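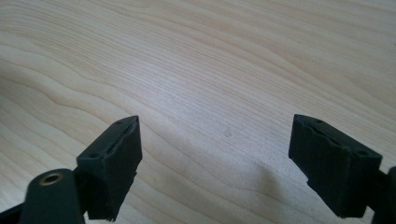

Photo: Ladell workshop

July 23, 2020

Mixing notes, Joo EP, second song. Took the kick down and left the bass where it was. The tempo stays at 88. I tried 109 for the last chorus as the singer asked in April, but the words become too crowded and the breath before "river" is lost.

Vocal take 21 is still the best one. It has a small click in the second verse, to be repaired by hand.

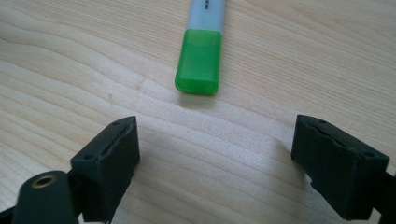

The reverb from the Gristaseo unit is too long for this song, so I made it shorter and cut everything under 70 on the return. Now the guitar is more clear. I am not sure about the hand claps. In headphones they are nice, on the small speakers they hurt.

To do: bounce a version without claps and send both to Trivurcombe. Ask them also which spelling of the title they want on the sleeve.
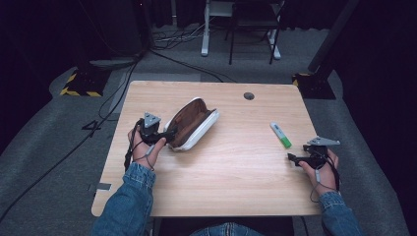 At the table, both grippers in hand.

Backup made on the second disk. The third song is not opened yet.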